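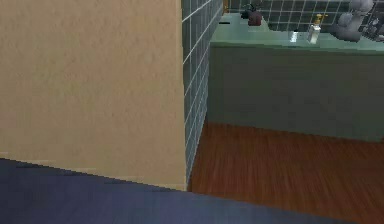 Titilayo Adeyemi's apology video, did anyone sit through all of it?

sriwong_fan48
Posted it last night and then turned the comments off after 300 replies. For anyone who missed it, she walked out of the Sinura launch party in September and Ruan Buthelezi had to finish hosting on his own. She says she was sick. Her sister posted from the same after-party two hours later and she's in the background of the clip.

dostier
You can be sick at 8 and feel better by 10. I don't see the big deal. She hosted for four seasons without missing a day.

kettlecorn_k
The big deal is she let Ruan take the heat for it. People were saying he pushed her out and she didn't post a word for weeks.

sriwong_fan48
Exactly. He lost the Sustach ad over it.

dostier
Do we know that? The only place I saw the Sustach thing was Beat Gisler's podcast and he said "I'm hearing." He's wrong half the time.

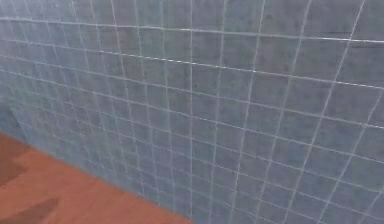 He also said in the spring that Zuzana Kolář was leaving the show, and she's still on it every morning.

marlowe_t
Zuzana did leave for a bit though. Jarlath Mac an tSaoi filled in while she was gone. So he wasn't totally wrong there.

dostier
That was a vacation.

marlowe_t
48 days is a long vacation.

kettlecorn_k
Back to the video please. The part that bugged me was when she said "if anyone was hurt." Ruan has a name. She said it once in the whole thing, right at the end.

pinelane
I thought it was fine. She looked tired and she said sorry. Some of you wanted her to cry.

kettlecorn_k
No, I wanted her to say it to him.

pinelane
Maybe she did that in private. He liked the post.

sriwong_fan48
He did? I checked this morning and didn't see it.

pinelane
It's there now. Scroll down past Jarlath.

sriwong_fan48
OK, I see it. I still think the after-party story is off - she could have skipped that part.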